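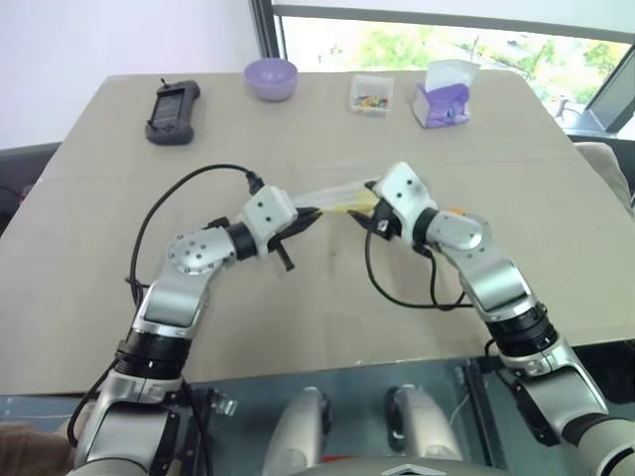 Figure 1. Both grippers on the plastic bag, table set out for the bag task.

Bitora: Handling a Plastic Bag with Two Arms
Project report, Endolham robotics course
Celeste Magalhães, Tamara Vakulenko, Vitalii Symonenko
Nov 26, 2018

1. Aim

Our project was to get a two-armed robot to pick up a small plastic bag, hold it stretched between the grippers, and put it down again in a chosen spot on the table without dropping it. We called the project Bitora. Last year's group had worked on rigid things such as cups and blocks, and their report ends by saying that soft items should be tried next. We read that in June and took it as our starting point.

A bag is a difficult thing for a robot to handle. It changes shape when it is touched, it lets light through, and what is inside it can slide to one end. We wanted to find out how much of the task could be learned from a person driving the arms and how much we would have to write by hand.

2. Set-up

The work was done at one table by the window. The bag starts near the middle, with other small objects standing along the far side. These stay out during the runs. We wanted the camera view to have ordinary clutter in it, as we expected a model trained on a bare table to be confused the first time someone left a bowl out. The clear box of coloured pieces was Tamara's idea, because it gives the vision program a second transparent object to get wrong.

The arms were driven by hand for the recordings. For the later tests they ran from our own control program, which we named Ekgate. It takes in the camera picture and the joint positions and sends new target positions to both arms together. The first version treated the arms as separate and sent the left command before the right one. The delay was short, but with a bag held at both ends it was enough to pull one side free. Version 2 sends both commands together and all the results in this report come from that version.

3. Recording

We recorded roughly 600 demonstrations over the term. Each of us drove the arms, and our styles turned out to be quite different. Vitalii goes in fast and corrects at the end. Celeste stops above the bag, lines up both grippers and then goes down. The model trained on everyone's recordings together hesitated a lot above the bag, and moved better once we took out the runs where the driver had changed their mind halfway through.

For the vision part we labelled 886 still pictures, marking the outline of the bag. This was slow work and the labels are not perfect. The edge of a clear bag against a pale table is hard to find even for a person, and when two of us labelled the same picture we sometimes disagreed on where the plastic stopped. We settled on following the outermost crease we could both see.

4. Grip

The grippers pinch, so the amount of bag between the fingers matters more than how hard they squeeze. With too little the bag slips out when the arms move apart. With too much, the fingers can catch on what is inside. We set the grip depth by hand after a week of trying values, and kept it the same for both sides.

Tension was harder. We have no force sensor at the fingertips, so the program only knows how far apart the grippers are. Our rule is that once both sides are closed, the arms move apart slowly until the outline in the camera picture stops getting longer. Then they hold. The rule is crude and it depends on the outline being found correctly, so mistakes in the vision part become mistakes in the pull.
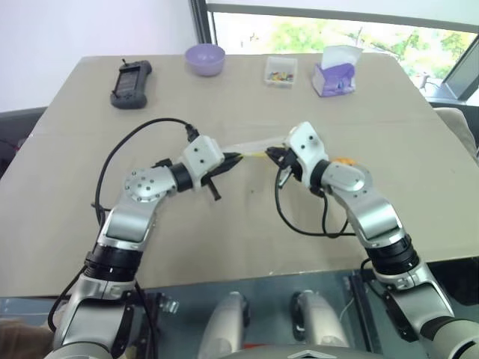 Erasto Temba, reading our draft, wrote that he would have turned the problem round: let one arm do the carrying and use the other only to steady the bag, so that a small error in distance does no harm. He also thought we should have tried a coloured bag first and moved on to the clear one when everything else worked.

We talked about both points. The second is fair and we would do it that way if we started again. A good deal of our time went on the outline, and with a coloured bag we could have had the arm control finished much earlier. On the first point we are less sure. In our early attempts with one arm carrying, the bag hung down and swung, and the contents moved to the bottom. Putting it down flat after that was worse than before.

5. Tests

We ran 32 test trials with the program in control and no help from a driver. A trial counted as passed if the bag was picked up at both ends, held level, and put down inside the marked area on the control screen. Most trials passed when the blind was down. With the blind up and the sun on the table, most failed, nearly always before the first grip. The program would report a bag outline that included a patch of reflected light and send one arm to the wrong place.

The other failures were slips while lifting, and these came mainly when the contents had settled at one end. The program aims for the two ends of the outline and knows nothing about weight. Holding the bag level takes a little more height on the heavier side, and we did not find a good way to work out which side that was from the picture alone.

We also had some trouble with cables. The one to each gripper needs enough slack for the wrist to turn, but a large loop can swing in front of the camera. We lost an afternoon to this before Vitalii compared the failed runs and saw that the outline had broken at the same place in each.

6. What we would change

Labels should be made under different light from the beginning. Ours were nearly all made from pictures taken on dull days, and the sunny ones were added late.

Ekgate should save the camera picture at the moment of each command. At present it saves them on separate clocks and matching them afterwards is a nuisance.

The recordings need a note of who was driving. We had to work this out from the style of movement for the early ones, and a few are still marked as unknown.

The labelled pictures and the recordings are on the course drive in the folder Ivanyshyn, with a text file explaining the naming. Svitlana Tkachenko has agreed to look after the folder next term, so requests for access should go to her.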